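Trade Law and Border Practice
Session 6 handout: advance rulings and what they are worth

Read the Brosten file before class. You don't need to memorize the dates, but you should be able to say who asked what, and when.

An advance ruling is a written answer from a customs authority, given before the goods arrive, on how they will be treated. Most rulings deal with classification. Some deal with origin, and fewer with valuation. The textbook says rulings give traders certainty. I would ask you to be suspicious of that word.

Start with who asks. Brosten imported garden pumps and paid 2000 for outside advice before it filed anything. A small importer bringing in one container a year will not do that. It will pick a heading, hope, and find out at audit. So when a ministry reports that rulings are popular, ask with whom.

Next, the facts. A ruling binds the authority only on the goods as described in the application. In Maneck, the importer described a "pump assembly." What landed was the pump, a hose and a wall bracket, packed as a set. The ruling was set aside, and Maneck owed 3296 in extra duty plus interest. Was that fair? Märta Lundgren's note in the reader says yes. I am not convinced - the officer had a sample on the desk and could have asked one question.

Then time. The Eltberg rules in your reader give the authority 60 days to answer. The clock stops whenever it requests more information, and nothing limits how often it may do so. Eltberg applicants can be asked for the same drawing twice. A deadline that one side can pause at will is a weak deadline, whatever the press release says.

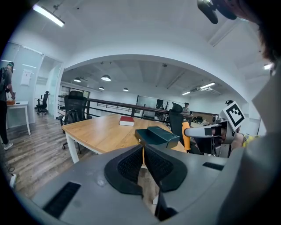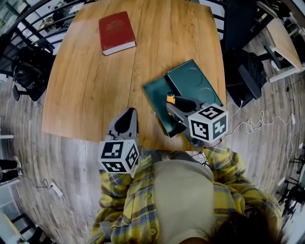

Last, revocation. Arsenault relied on a ruling for three seasons before it was withdrawn. Paragraph 17 of the decision says reliance "may be considered." Considered by whom, and with what result? Thanasis Chatzigeorgiou argues in his article that this wording protects importers. Check his footnotes and see how many of the cases he cites ended in a refund.

For next session:
Write one page on Maneck. Take the side you find less attractive.
Bring the Eltberg application form with boxes 4 to 9 filled in for any product you like.
The October problem set is still open for anyone who missed it - late work loses one grade step.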